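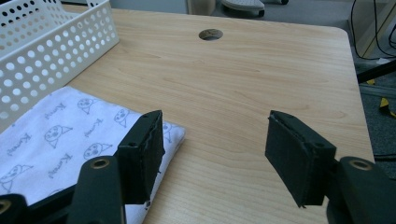

Fingers open over the desk, folded printed cloth at left, perforated basket behind it.

Notebook entry, 25 Apr 2020
Subject: Review of the Prumumach hand-held gripper kit, supplied by Prernen
Entered by: Matilde Macedo
Read by: Celeste Cunha

Purpose. The laboratory has been asked to state whether the Prumumach kit should be bought for the cloth handling work under project Arruda. Prernen has lent one kit for the review. The kit is the hand-held tool with its two-finger head, two sets of foam pads, the camera mount, a charging lead and a one-year license for the Ovorent recording software. This entry covers the fingers, the pads and the recordings. The license terms are being read separately by Celeste Cunha and her notes will follow on the next pages.

Set-up. The work was done on the light wood desk with the round cable hole. The test piece was the white cloth with the cartoon faces, folded to a thick pad and laid to the left of the tool. The white perforated basket was kept on the desk as the target for the placing trials. No cover was put over the desk top. The overhead lights were left at the normal setting and the window blind was closed for all trials, as agreed with Prernen before the loan.

Fingers. The finger blocks are plain rectangular parts in black, with a small round hole near the top on the outer side. The supplier's sheet says that the hole is for a side plate, sold separately. We have not ordered the side plate. With the fingers open there is ample room for one folded edge of the test cloth. The full pad, taken flat across its width, was not attempted. The mounting arms did not work loose during the session. The screws were checked at the start, at midday and at the end with the small hex key, and no adjustment was made.

Pads. The foam lining is the part of the kit that gives us most concern. The top edge of the left pad is slightly frayed and uneven. The right pad has a ragged, lighter edge along the top, where the foam layers meet. The pads were fitted new from the first packet, and the log shows 937 closures on them at the time of writing. Prernen gives a working life of 2000 closures for a pair. I would not yet say that this figure is wrong, as the gripping face is still sound to the touch and the wear is confined to the top. It should nevertheless be put to the supplier in writing. The second packet has been left sealed so that a fresh pair can be compared with the present one.

Trials. There were 47 placing trials with the folded cloth. Each trial was the same: approach from the right, close on the folded corner, lift, carry to the basket, open. In 12 of them the cloth was dropped before it reached the basket. The drops were not spread evenly. Most came in the first part of the session, when the fingers were closed on the top layer only and the lower layers slid out. After the approach was changed so that the lower finger edge ran along the desk top, drops became rare. The change is one of handling and should be written into the instructions for users. As supplied, the instructions say nothing on layered cloth.

Some resistance was felt when the finger tips were run along the wood. It did no harm to the desk. I would still advise against pressing hard, given the state of the pad tops.

Recordings. Ovorent found the tool on the first attempt and kept the connection all day. Files were named correctly and the time stamps agreed with the wall clock. Two points for the supplier. The preview is slow to appear after a pause, and the operator has no clear sign that recording has started again. Also, the export menu closes if the lead is touched. Celeste Cunha saw the same fault on her own machine, so it is unlikely to lie in our computer.

The printed cloth is a good test piece for the recordings. The faces and the lettering make it easy to tell when the fold has turned over. There is a small dark spot on the white near the lower part of the pad, and I have noted it on the cloth card in case it is taken for a fault in the lens. A plain white cloth should be tried next, as the Arruda material is plain.

Price and support. The quotation from Prernen holds until September. It includes training for two persons and replacement of faulty parts, but pads are treated as consumables and are charged. The quotation does not give the price of pads by the packet. A purchase cannot be recommended until it does.

Provisional view. The tool is well made and suits the work. Purchase of one kit is supported, subject to a written answer on pad wear and a price for spare pads.

To do
Write to Prernen on pad wear, export menu and preview delay. MM
Repeat the placing trials with plain cloth, same approach. MM
Fit second pair of pads and photograph both pairs side by side. CC
License notes. CC
Return date of the loan kit to be confirmed.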